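Tsung-han Leung still tapes his own sticks. He has a person at Brercombe who would do it for him, he told me, but he tried it for two weeks and did not like the feeling in his hands.

"It is my ten minutes before the game," he said. "I sit, I tape, I don't talk to anybody. If someone else does this, what do I do with the ten minutes?"

We met in February, after morning practice, in the small room behind the home bench. Leung is in his fifth season as goaltender for Brercombe, and by the club's count he has faced 835 shots since the opening game. Only one other goalie in the league has seen more. I asked if that number makes him tired.

"The shots are fine. I get tired on the bus," he said.

The trip to Lunala is the one he means. It is 389 miles each way, and this winter the team made it twice in nine days. They lost the first game 4-1 and won the second 2-0, with Leung stopping everything in the third period while his team was short two defensemen.

"After the first one I watched their goals maybe six times," he said. "Three of them came from the same place, low on my glove side. So I knew they would go there again – and they did, right in the first minute."

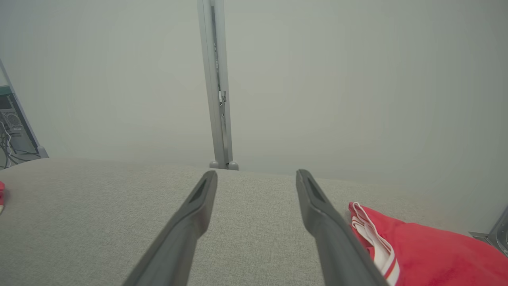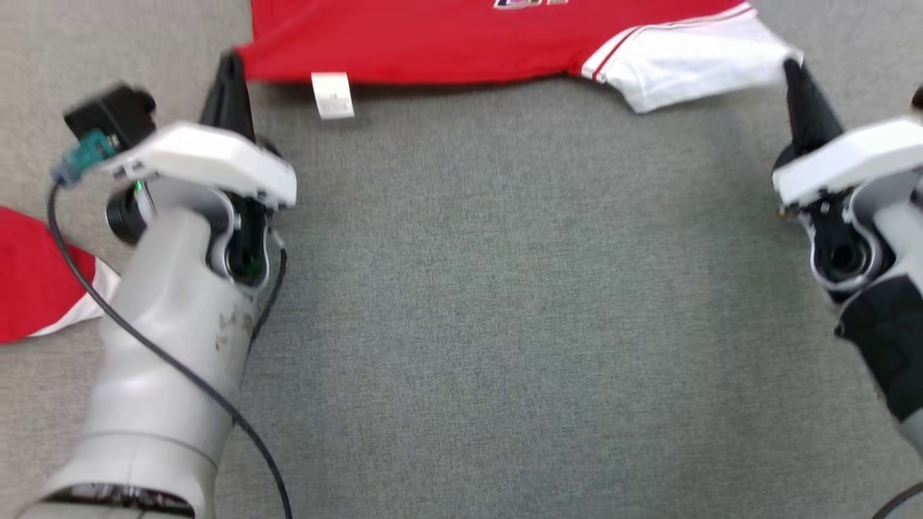

Brercombe Hockey Club, Media and Supporters Desk

Leung began to skate late, at 11, and he was first a forward. His coach at Neris put him in the net when the regular goalie had the flu. He let in seven that evening and asked to stay there.

"My mother thought I was crazy. She said, you lost by seven, why are you smiling?"

He will soon play his 157th game for the club, and he expects it to be against Conneely, who are two points ahead of Brercombe with five games left. He does not like to speak about the standings. He was happier to speak about the younger goalie, who has started four times this year and with whom he shares a hotel room on the road.

"He is faster than me already. I have told him this, and he doesn't believe it," Leung said. "What he needs is to be bored sometimes. You stand there eight minutes with no shot, and then comes a hard one."

His contract ends this summer. He said the talks have started, and he did not want to say more. Then he looked at the clock, saw that it was almost noon, and went to find his lunch.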